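Counting newts by torchlight

14 Dec 2024

The pond survey at Tiratar is finished for the year and I have finally typed up the last of the field sheets, so I can write a bit about how it went.

We were looking at great crested newts in the farm ponds on the north side of the valley. Most of those ponds were dug for cattle and have been left alone since the cattle went. Some have silted up almost completely. Others are shaded by willow on every side and have very little growing in them, and newts don't do well in that. They need weed with soft leaves, as the females fold each leaf over a single egg.

The method is simple. You walk the bank after dark with a strong torch and write down what you see. Yolandi Baloyi did most of the evenings with me and she is much better than I am at telling a female great crested from a big smooth newt when the water is cloudy. I tend to put a question mark.

We had 16 ponds on the list. Two were on land where the owner changed his mind in spring, which was a pity as one of them, the round one below Serkura, had the best weed of the lot when I looked over the fence. Of the rest, the ones with fish had no newts at all. I expected low numbers there but not a blank sheet every time. Sticklebacks eat the larvae, and once they are in a pond it has to dry out to get rid of them.

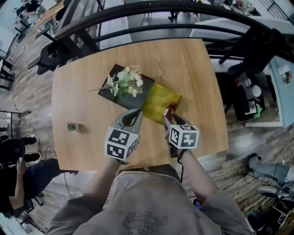

The other thing I wanted to know was how far the adults go once they leave the water. Yatziri Meléndez put down refuge mats along the old hedge, the furthest of them 800 metres from the nearest pond. We found newts under the mats closest to the water and none under the far ones. A dry summer can't have helped. I wouldn't read much into a single season.

One pond at Lozano was cleared last winter, with the willows cut back on the south side and 60 centimetres of silt taken out. It looked terrible in March. By June there was water mint and floating sweet-grass along the shallow edge, and we found folded leaves on both. Smooth newts got there first, then a few great crested males.

Next year I'd like to start earlier, do the bottle traps properly and get permission for the round pond again. I also need new waders. The left one has leaked since April and the patch has come off twice.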